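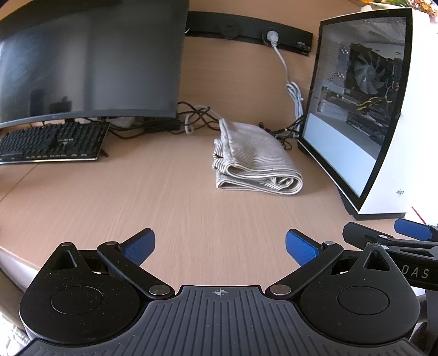
Rarnow drainage levy - progress to end of May

Eirlys, short one this time, papers due at noon.

Survey forms went to 2000 households in Rarnow and Wynne. 1285 back so far, most on paper. Main gripe is the flat charge - people on the hill don't see why they pay the same as the river end. Fair point. Council says it can't change the banding until the Ministry answers, and still no word on the matching money.

Spend on track. Printing came in under, postage over.

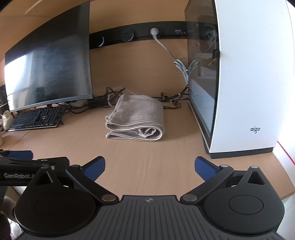

Public meetings: 2 held, both full. Wynne got heated over the pumping station at Hikotell Lane, minutes to follow. Davivero still owe us the revised pipe costings, chased agian.

Next: finish typing up replies, draft summary for councillors, book hall for the last meeting. Will need a decison from you on the extra postage.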